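### 5. Laying the frame on the table

Read this section to the end before you touch the clamps. The frame of the Skovmont wall clock is of natural wood and takes marks easily, so work slowly and with clean hands.

1. Push two tables together, so that you have enough space behind the frame for the tools and the packing paper.
2. Close the seam between the tables as well as you can. The frame must lie completely on one table, never across the seam.
3. Wipe the surface with a dry cloth. A grain of sand is enough to scratch the glass.
4. Lay the frame flat with the glass upwards, near the front edge. It may lie a little turned, this does no harm.
5. Hold it only by the wooden border, one grip on the left side and one on the right side.

**Note:** The numerals are printed large and they read sideways when the long side of the frame points away from you. Leave it so until step 8.

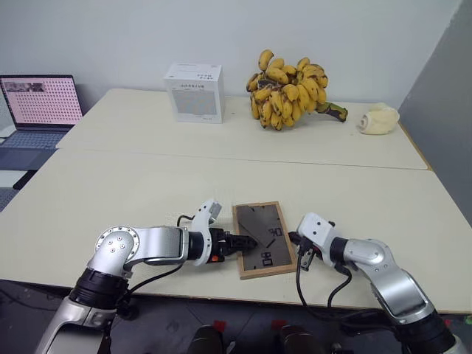 Kobe Maes remarked on the first version of this guide that step 5 was too short, and that he had pressed on the glass with his thumb while turning the frame. He asked also for a word about the size of the table. We have added both.

6. Keep thumbs and tools off the glass. If you must turn the frame, lift it first — do not slide it.
7. Check that 12 cm of free table remains on each side. For model 558 this is the minimum.
8. Turn the frame until the numerals stand upright for you.
9. Loosen the 2 clamps at the back, a half turn each, with the key from the Biltis bag.

**Caution:** Do not put anything heavy on the glass, also not for a short moment. Fruit, cups and other things from the kitchen can stay on the far table, but move them before you unroll the packing paper.

If a clamp does not loosen after 5 tries, stop and go to section 7. Do not use oil, it leaves a stain in the wood which you cannot remove afterwards.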